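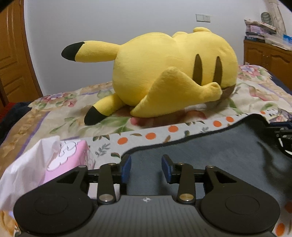 Timestamps again

I spent most of September on a bug that I had filed as a perception problem. It was a clock problem. The notes below are mostly so I can find them later.

Grirkusis is the recording and replay stack I maintain for hand-held gripper data. It takes a wrist camera stream, an inertial stream and a gripper width signal, runs visual-inertial odometry over the first two, and writes out episodes of synchronized pose, width and image. The policy code downstream (Zarnia, a separate repository) reads those episodes and never looks at the raw files.

The symptom was that policies trained on the newer episodes closed the fingers early. On rigid objects this showed up as a push just before contact. On soft objects it was harder to see, as a plush toy gives way whether you arrive on time or not. The grasp would often hold anyway, which is how the problem survived as long as it did.

My first guess was the width estimate. We get finger width from the image by tracking the two blue fingertip pads. The tracker fits a color model per episode, and I expected it to wander when something blue-gray was lying behind the pads. I wrote a check that compares the tracked pad centers against the range the linkage allows and rejects any frame outside it. It rejected very little, and the rejected frames had nothing to do with the early closes. The check is worth having, so it stays in.

Second guess was odometry. Home interiors are uneven in this respect. Printed bedding gives you more corners than you can use, and a pale wall gives you almost none, so tracking quality depends on which way the wrist happens to be pointed. Large deformable things are worse: they offer plenty of features on seams and stripes, and then the features move when you press on them. The estimator assumes a static world. If a plush toy fills half the view and gets squeezed, the estimator will happily explain some of that motion as camera motion.

I tried masking. A segmentation pass marks the manipulated object, and features inside the mask are dropped from the pose update from the first contact onward. Pose drift on soft-object episodes went down. Early closing did not change at all.

At this point Shalini Sachdeva asked to see a plot of width against image time for a single episode, with nothing filtered. I had been looking at aggregated numbers and had not made that plot in weeks. The width signal led the image by 100 ms, flat, for the whole episode. I opened another and got the same offset. Episodes from before the last recorder update had no offset.

The cause was small. The recorder used to stamp each image on arrival and then subtract a fixed latency. In the update I switched to the exposure timestamp supplied by the camera driver, which already accounts for that latency, and removed the subtraction from the image path. The width tracker runs in its own process and had its own copy of the constant. I did not remove that one. So width was corrected twice and the image once.

Of the 2,854 episodes in the current set, every one recorded after the update was affected. The fix does not need re-recording, as the raw driver stamps are kept. I wrote a migration that recomputes width time from them and bumps the episode format to version 3. Zarnia now refuses to load anything older unless you pass a flag, and the flag prints a warning you will get tired of.

Things I changed in the tooling while I was there:

Latency constants live in one file, Oakley's calibration record, and nothing else is allowed to define one. A test greps for them. It is crude and it works.

The recorder writes the name of the clock source next to every stream. Previously it was implied by the code version, and you had to go through the commit history to find it.

Validation now cross-correlates gripper width speed against optical flow around the pads and reports the lag. Anything over 13 ms fails. Episodes in which the fingers never move are skipped, and the report lists them separately.

I have retrained once on the migrated data. The early close is gone on the rigid set. Soft objects I can't call yet – the evaluation there scores only whether the object was lifted, and that number was fine before. I need a measure of fingertip travel between first contact and lift, and for that I need a contact label I trust. Motor current would do on the robot arm, but the hand-held unit has no motor.

The masking branch is still unmerged. It costs a segmentation pass per frame, and the replay machine (Trolton, the one with the older card) can't keep up with it at full frame rate. Running the mask on keyframes and propagating it between them is the next thing to try.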